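Notes on pulling apart and rebuilding old desktop towers – I started this file in May because I kept forgetting which screw came from where, and it has grown a bit since then.

# dralel-towers

The folder holds my photos and notes on memory, processors and cables in second-hand desktops. They come in through Kaldale, mostly ex-office machines, and go out again with whatever working parts I can put back in them. There are 370 photos so far and 175 of them have proper notes. The rest have file names and good intentions!

## What's in here

- `memory/` – modules, slots, clips
- `socket/` – processors, levers, frames, paste
- `cables/` – power, SATA, fan leads, front panel bits
- `notes.csv` – one line per photo, with my comments in the last column

## Memory

Look at the clips before you pull anything. Some boards have latches at both ends of the slot and some only move at one end, and I've snapped one by leaning on the wrong bit (it was an Eris board, and I'm still cross about it). Press the latch out, let the module lift, then take it by the edges.

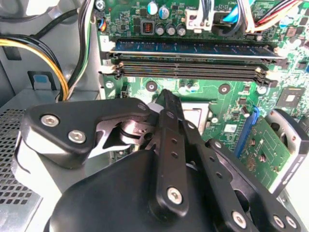 If you've only got one module, check the board's manual for which slot it wants. I put mine in the one nearest the processor for years and got away with it, then had a tower that just sat there beeping at me until I moved it along. In `notes.csv` I write the slots as they're printed on the board, so don't be surprised if the numbering jumps about between machines.

## Cables

Lay the case on its side, panel off, and have a good look before unplugging a thing. Orange and blue SATA leads both turn up in these and the colour tells you nothing about which drive goes where, so I put a bit of masking tape on each end. Power cables I tuck over the drive cage while I'm working – they never stay there, but it gives me a clear run at the board for a minute or two.

Drive caddies: the blue tabs pinch inwards. If it feels stuck, it's usually the cable behind it still plugged in.

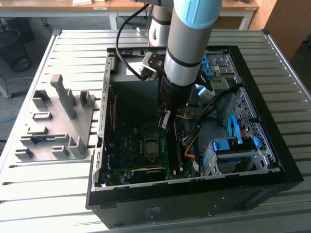
Neelam Rastogi wrote in to say I should do the cables last, after the processor's out, because every time you move a lead you risk dragging it across an open socket. She also thinks masking tape leaves muck on the plugs and that I should use the little paper tags. Fair enough on the first one, and I've changed the order in my own list. I'm keeping the tape.

## Processor and socket

Go slowly with this bit. Lever out and up, frame back, then lift the processor straight up with your fingertips. Going back in, match the corner mark and let it drop into place under its own weight. If you're pushing, stop.

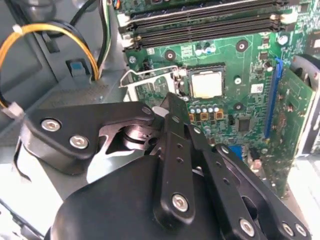
*Processor in its socket, retention frame still open.*

Old paste comes off with a lint-free cloth and a dab of isopropyl. I used the Vasilakis wipes for a while, but a bottle and a cloth do me just as well.

## Known problems

- 10 photos in `socket/` are too dark to be much use, I'll redo them when the same sort of board comes round again
- `notes.csv` has "DIMM" and "memory" used for the same thing
- photo 210 is in there twice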